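The Case for the Washing-up Basin
Opinion, by Ginette Poirier

Shared kitchens should keep a plastic basin beside the sink, and enamel plates should be washed in it.
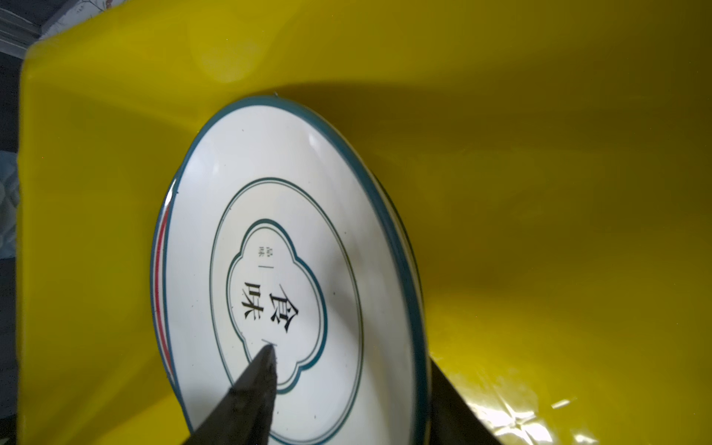
The proposal was put to the Brisell residents' meeting in June and drew more objections than its modest cost would suggest. Mr Osaze Ekpo argued that a basin occupies bench space which the kitchen can ill afford. His concern is a fair one, although a basin may be emptied and hung on a hook between meals.

Enamelware is hard-wearing, but it is glass over metal, and its weakest point is the rim. A plate knocked against a steel sink or a tap will chip there first. Plastic is more forgiving. Small chips at the edge are a matter of appearance at the outset; left standing in water, the exposed metal may rust. Printed decoration deserves equal care, particularly lettering in the centre of a plate, where scouring pads do their worst.

Residents are therefore asked to consider the following practice. Plates should be washed 2 at a time, with a soft cloth and warm water, and dried promptly. Abrasive powders should be withdrawn from the cupboard altogether.

Ms Chinyere Ogundipe has observed that the dishwasher was purchased precisely to avoid such labour. It remains available for glasses and cutlery. Enamel plates of any colour or age are better served by hand - and a further 30 minutes on the kitchen roster each evening would be sufficient for the purpose.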